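Teltcombe allotments: water, rents and the new plots

The water will be turned back on at the Teltcombe site in the last week of March, provided there is no late frost. Please make sure the tap nearest your plot is closed before then. Last spring two were left open over the winter and the lower path was under water for most of a morning before Torquil Moncrieff found the stopcock.

Rents for the coming year stay as they were for a half plot. Full plots go up by 6 pounds, the first rise in four years, and the money will go on the water bill. Letters went out with the January newsletter. If yours has gone astray, Gladys Villanueva has spare copies and can also take payment by cheque. Anyone who would like to pay in two parts should tell her before the end of April.

Work on the old nursery ground behind the Bonosberg Road fence is nearly finished. It has been rough grass for as long as most members can remember, and clearing it took longer than planned because of the brambles and a buried concrete path. The path has been left where it runs straight and broken up where it did not. There will be 10 new half plots, and all of them will go to people already on the waiting list, in the order they joined it.
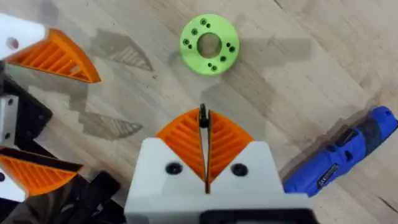 The soil on that side is heavier than on the rest of the site. Arnulfo Apaza dug test holes in the autumn and found clay a spade's depth down at the bottom end, with better ground towards the road. He suggests that new plotholders there start with potatoes and broad beans and leave carrots for a year or two. A load of council compost has been ordered and will be tipped by the gate. It is for the new plots first, and whatever remains at the end of May can be taken by anyone with a barrow.

Two water butts were offered by a member who is giving up her greenhouse. Both have been taken, but we could still use guttering in lengths of two metres or more, and a downpipe.

A reminder about bonfires. They are allowed from October to the end of March only, after 4 pm, and never when the wind is blowing towards the houses in Mamani Close. We had complaints in the autumn and the council has asked us to keep to the rule. Woody waste can go on the heap by the east hedge, which will be chipped in April. Please keep wire, pots and netting out of it.

The seed potato order has arrived and is in the store shed. Bags are marked with plot numbers. Eusebio Marulanda will have the shed open from 10 am to noon on the first two weekends of the month. The second earlies were short this year, so some of you will find a different variety in your bag and a note saying which.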